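5.2 What the budget forgot

The purchase plan for the Kernstead cell was drafted by the second author over one long afternoon and approved without a question, a fact that should have worried us more than it did. It listed the arm, the hand, the controller and a line called "sundries," sized at two percent of the total. Sundries were meant to cover everything that touches the floor, the object or the hand. In a manipulation study that is most of the study.

We had quotes from two vendors. Brevlow priced its hand as one item, with a wrist adapter available separately to anyone who thought to ask. Sakamoto offered a higher price that included spare fingertips and a lead time of seven weeks. We took the cheaper quote and printed our own wrist parts, which moved the cost from the equipment line to the labor line – where, under our accounting rules, it became invisible.

Fingertips deserve a line of their own. We had filed them mentally with the hand, as one files tires with a car, and then were surprised to be buying tires. Test objects went the other way. Górecki had asked for a calibrated object set, and the request was cut in the first round; cans and plastic cups came out of petty cash and have been the least troublesome purchase in the project. Figure 2 shows the kind of work the money paid for.

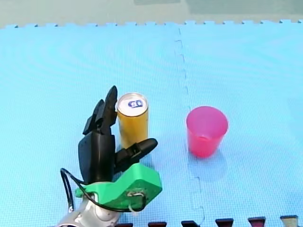 Figure 2. (a) The hand next to a slim can on the foam mat, with a pink cup on the neighboring tile.
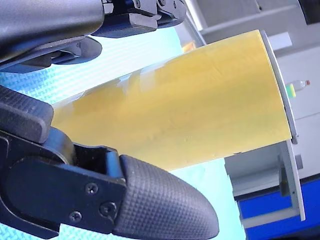 Kernstead, April

(b) Close view of black gripper fingers above and below a translucent yellow object; note the textured pad on the lower finger.

Very little in Figure 2(a) would have survived a strict reading of our original plan. The green wrist piece is printed, so it fell under labor. The mat went in under "facilities," after a correspondence longer than this section. The textured pad in Figure 2(b) is the sort of part we now treat as a consumable and reorder by the quarter.

For the second phase, Kaczorowski rebuilt the plan in Gramum, with one row for each thing that wears, one for each thing that is printed, and a column for whoever has to fit it. The total is larger than before. We suspect it was always that large, and the first plan was simply better mannered. Sundries remain at two percent, and so far they have been spent on cable ties and a second tape measure.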